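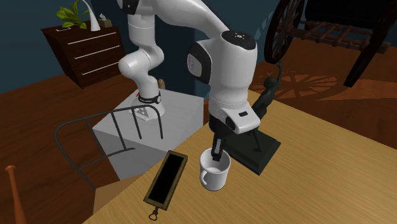

Nuria Campos asked at the end of the review whether we were comparing fingers or comparing controllers. If it was both at once, she said, she would rather we held the results table back until they were separated.

Fair. It was both at once. This entry is the redo.

Thursday, September. Sim only. Started 9:15.

What changed last time, for the record: I swapped the short fingers for the long ones and moved from the Zasero controller to Udix in the same commit. The success rate went up and I wrote it down as a finger result. No way to tell from that run. The old table is still in the shared folder, I put "do not use" in the file name.

Plan for today

Task is the rim grasp on the cup. Come in from above, one finger inside and one outside, close, lift, hold. Same arm model throughout. Room scene stays as it is, including the clutter on the table. I thought about stripping it down to a bare tabletop, but the planner has to route around things in the real room too and the clutter is where the approach differences show up.

Four combinations:
short fingers, Zasero
short fingers, Udix
long fingers, Zasero
long fingers, Udix

20 trials each. Cup pose drawn from the same seed list for all of them, so trial 7 in one set has the same start as trial 7 in another. This was missing before too.

Scoring: success is cup lifted clear and still in the fingers at the end of the hold. A tilted cup still counts as long as it is held. I mark tilt separately. A touched object other than the cup is logged but doesn't fail the trial unless the object moves.

Setup notes

Running on Bronia. The other machine has the newer driver and gave me different contact behavior on the rim last month, never tracked down why, so everything in this entry is from Bronia and should not be mixed with anything older.

Hold is 300 control steps. It was shorter before. A slow slip on the short fingers can take most of that to show up, and with the old hold time we were calling those good.

Max trial length 4000 steps, then timeout and counted as a failure. None of the Udix trials got near it. Zasero did, see below.

Gripper model is the Weidemann description file with our own finger meshes. I checked the collision meshes first this time. The long finger had a collision shape a little fatter than the visual one, 4 mm at the tip, left over from an early draft. On a rim grasp that is a lot: the inside finger would touch the cup wall before it looked like it should, and the contact log would show a push where there was nothing to see on screen. Fixed, reexported, opened both in the viewer on top of each other. They match now. The short finger was fine.

Friction values same on both fingers. I don't trust the number itself, it is a guess someone made for rubber on glazed ceramic, but it is the same guess for all of the runs.

Runs

Short, Zasero: 9 of 20. Most failures are the slip during hold. The pad only gets a small bite on the rim when the planner stops high, and Zasero stops high quite often. Three timeouts, all with the wrist hunting back and forth above the cup without committing to the descent.

Short, Udix: 13 of 20. No timeouts. Same kind of slip, fewer of them. It gets lower before closing.

Break here for the meeting, restarted at 1:30. Reloaded everything from scratch and reran the first trials of the short sets to make sure nothing had drifted. Same outcomes.

Long, Zasero: 14 of 20. Two timeouts, same hunting. The slips are nearly gone. New failure: inside finger lands on the rim and never goes in, and then closing pushes the cup over.

Long, Udix: 17 of 20. The remaining three are all landing on the rim.
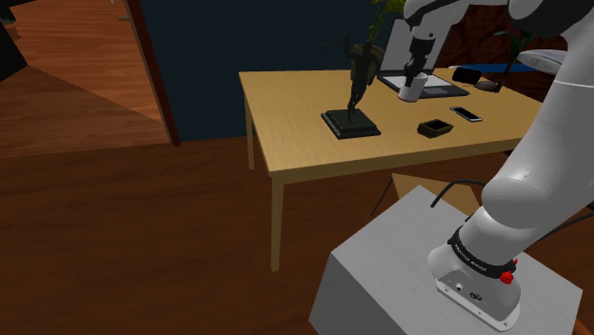

So the fingers are worth something and the controller is worth something, and with this few trials I can't say which is worth more. Going from short to long buys 5 on Zasero and 4 on Udix. Going from Zasero to Udix buys 4 on the short fingers and 3 on the long. Those are all within what I'd expect to see moving around if I changed the seeds. What I can say is that the direction is the same in every comparison, and that the big jump in the old table was two medium ones added together.

Failure types are more useful than the totals, I think. Slips go with the fingers. Timeouts go with the controller. Landing on the rim goes with long fingers and shows up under both controllers, so it's probably a lateral offset in the grasp pose and has little to do with either. The short fingers may have had the same offset and I wouldn't have seen it, as they tended to stop before going far enough down for it to matter. Need to look at the tip position at the moment of closing for the short sets. Logged, not plotted yet.

Tilt

Udix tilts the cup more. Most of the successful Udix trials end with the cup leaning to some degree, on both fingers. Zasero closes slower and the cup has time to settle against the pads. For a cup with nothing in it this is harmless. For the pouring task later it will matter, and then 17 of 20 might not look so good. I'd like a second score with a tilt limit before anybody picks a controller off this page.

Tried one quick thing, outside the count: halved the closing speed on Udix and reran the long finger set up to where I lost patience. Tilt came down visibly. Didn't notice any new slips. Not enough to write a number for. Config is saved as udix_slowclose.

Camera placement

Small thing, but it cost me most of an hour. I was judging the rim landings from one viewpoint and the gripper hides the contact from there about as often as it shows it. Added a second viewpoint from another side of the arm and went back over the failures. Two that I had down as slips were rim landings. The counts above are after this correction. For the real cell we should decide on the second camera position before the arm is bolted down, moving it afterward is a pain and we will want to line the views up with the sim ones.

The depth image from the first viewpoint also has trouble with the inside of the cup. The interior wall comes back fine near the top and then the estimate wanders further down. Rim is clean. As long as the grasp is computed from the rim this doesn't hurt us. If someone wants to estimate fill level from it, different story.

Things that went wrong on my side

Ran the first half of the long Zasero set with the short finger tip offset still in the tool frame. Every approach stopped too high. Noticed when the numbers looked exactly like the short ones. Threw the set away and started over. The tool frame should come from the finger file and not from a separate setting that I have to remember. Put it on the list.

Also forgot to turn the log level down again, so the first set has a huge log file. Leave it, it's useful for the hunting question.

The hunting

Looked at one of the Zasero timeouts step by step. The target pose is updated every time the cup estimate changes, and as the gripper gets close it covers part of the cup, the estimate shifts, the target shifts, the wrist moves off, the cup is visible again, and back it goes. Udix freezes the target for the last part of the descent. That one difference might explain all of the timeouts. Zasero has an option for this and we have it turned off. I don't know who turned it off or if there was a reason, there is nothing in the config history except the change itself.

If freezing the target fixes Zasero, the controller comparison gets a lot closer and the slow closing starts to look like a point in its favor. So it's worth doing before anything else.

To do

Rerun both Zasero sets with the target frozen, same seeds.
Plot tip position at closing for the short sets.
Shift the grasp pose sideways in small steps and see where the rim landings stop.
Second score with tilt limit. Ask Nuria what limit she would accept for the pouring task.
Tool frame from finger file.
New seed list, then more trials on whichever two combinations are left.

Logs and configs are in the usual place under rimgrasp_redo. Short sets done before the break, long sets after. Stopped 5:40, Bronia left on for the plots.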